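Tralludby Continuing Education
Office Furniture and Workspace Care
Notes for Session 5: The shared desk, from the floor up
28 January 2019

Reading for this session: course packet, page 34 to the end of the chapter on tables. Bring the packet and a tape measure.

1. Where we are

Last session covered chairs. We looked at casters, gas lifts, arm pads and mesh backs, and at how to tell a worn part from a part that was put on wrong. Most of the same habits apply to desks. You look at the parts that carry weight first, then the surface, then whatever has gathered on top.

People who take care of office furniture tend to do it in the opposite order. They see a messy desk, tidy it, and leave. The leg that has worked itself out of line stays that way until somebody leans on the corner. For the rest of this course, the order is floor, legs, underside, top, cords, small things.

2. The leg and the foot

A desk leg has three places to check: where it meets the top, anything along its length that could be a bolt hole or an adjustment, and the foot.

At the top, look for a gap between the metal and the wood. A gap on one side only means the leg is leaning or a screw has pulled. Put your palm flat under the top and press up near the corner. If the wood lifts away from the leg at all, write it down and do not tighten anything yet. Screws in wood panels strip easily, and the fix for a stripped hole is different from the fix for a loose screw. (See the Bilyk repair sheet in the packet, the side headed Stripped Holes.)

Holes in a metal leg can be there for a crossbar, a cord clip, a panel or a height setting. Some are only left over from a version of the desk with other parts. Do not assume a bolt is missing just because a hole is empty. Compare it with the other legs on the same desk before you go looking for hardware.

A maker's mark pressed into a leg is worth a line in your notes, even if it is only a symbol with no name. It may help when you match a replacement foot. The desk below has a light gray metal leg with a small swirl mark near the top, two small holes toward the lower end, and a black foot plate.
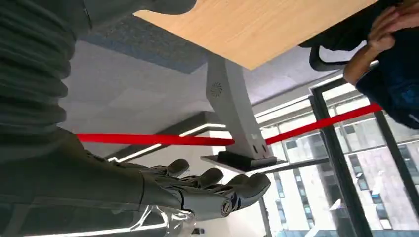
Why not just turn the desk over, one student asked at the January session, since everything would be easier to reach. You can, with two people and a cleared top, and for a repair you will have to. For a check it costs too much. Everything on the desk has to come off, the cords have to be unplugged, and a long top can twist when it is picked up by one end. Get down on the floor with a flashlight. Kneeling pads are in the supply closet at the Dretov building, bottom shelf.

Feet collect grit. Wipe the plate and the floor beside it before you judge whether the desk is level, because a bit of gravel under one foot will rock a desk as well as a bent leg will. On carpet, look for a crushed patch next to the foot, which may mean the desk has been shoved over without being lifted.

3. The underside

The underside of a top is usually the most honest part of it for our purposes. Spills and heat marks get cleaned off the upper face. Below, look for:

swelling along an edge
old screw holes near a leg
tape or adhesive left from cord trays
splinters at the height of a person's knee

Run a cloth along the edge before you run your hand along it. If the cloth catches, so will a sleeve. Small rough spots can be sanded. Long splits are reported.

4. The top and its edges

A top made of more than one panel needs a look at the seam. Panels should meet at the same height. Lay a ruler across and slide it. If it bumps in one direction only, one panel is higher, and the usual cause is an uneven leg or a loose bracket. Crumbs and dust in a seam come out with a dry brush. Don't use a wet cloth there.

Edge strips chip. It happens most along the front, where chairs, belt buckles and bags hit it. A chipped strip does not make a desk unsafe, but it lets moisture into the panel and it gets worse when people pick at it. Grade it like this:

Grade A: strip is whole
Grade B: chipped, nothing lifting
Grade C: strip lifting or sharp

Grade B goes on the list for the next round of repairs. Grade C is taped the same day. Use the low-tack tape – the brown packing tape pulls the finish off with it.

5. Cords

Three rules cover most desks.

Power strips belong where they can be reached without crawling, and away from drinks. A strip lying on the desk surface is acceptable if it is along an edge and out of the writing area. It should not be where a laptop lid or a box will be pushed against the plugs.

Slack is kept in one loose loop. Tight coils strain the cord near the ends, and long slack gets caught on armrests. A charging cord that has to cross the desk should pass behind the laptop.

Cords that hang over the front of a cabinet or a shelf should be moved to the back or the side. If the cabinet has doors or drawers, a hanging cord will be pinched sooner or later. If it can't be moved, clip it.

Never unplug a cord you haven't traced with your hand to its other end. On a shared desk, you ask first.

6. Small storage

Boxes and trays are the part that most people enjoy, so they are left for last. A desk organizer works when each compartment has one use and the box sits where a hand goes without moving anything else. An open box with shallow compartments and deeper ones should be turned so that the things used most are in the shallow ones. Pens, clips and sticky notes go shallow. Tape rolls, chargers and anything in a bag go deep.

Place the box to one side of the laptop. The middle of the desk is for paper and forearms. If a box has to stay in the middle for a while during sorting, finish the sorting before you leave for the day.

Rubber bands dry out and stick to one another. A small clear tray is fine for them since you can see when they need to be thrown away. Don't keep them loose in an organizer.

Look over the desk below with your list from sections 4 to 6. The chipped strip on the front edge, the seam to the left and the power strip are all easy to find. 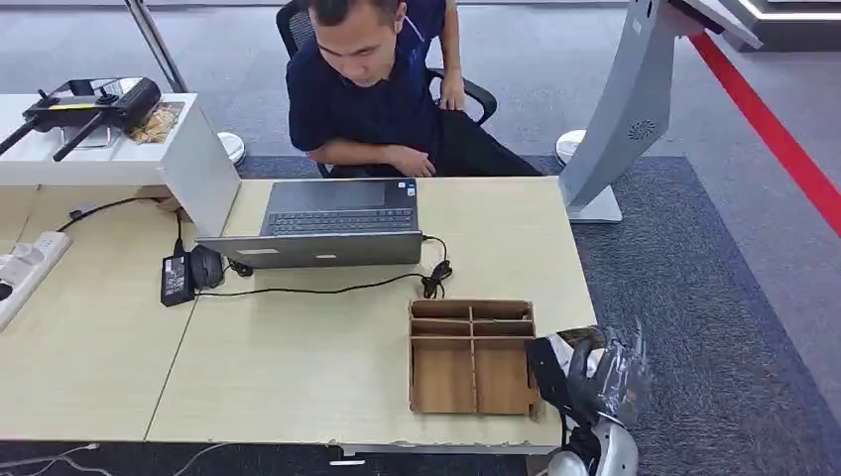
Moving the box would be the last thing to do, according to one comment on the course page, because the cords decide how much room is left. Another comment put the box first, on the grounds that it is quicker and the person working at the desk gets the benefit right away. Either order is accepted in the assignment if you say why you picked it. What will lose you points is moving both at once, because you then can't tell which change helped.

With someone seated at the desk, work from the far side and keep to the half they aren't using. Let them move their own laptop and mouse.

7. Assignment

Pick one desk at your workplace or in the Cimik reading room. Check it in the order given in section 1 and write up what you found in no more than 500 words. Include the edge grade, a sketch of the cord runs, and any mark on the legs. State what you would fix yourself and what you would report.

The write-up counts for 19 of the 200 points in the course. It is due at the first meeting in February. Paper copies go in the tray outside the classroom. Late work is accepted for one week with two points off.

Next session: cabinets and shelving. Read the chapter on hinges and bring a Phillips screwdriver, medium size.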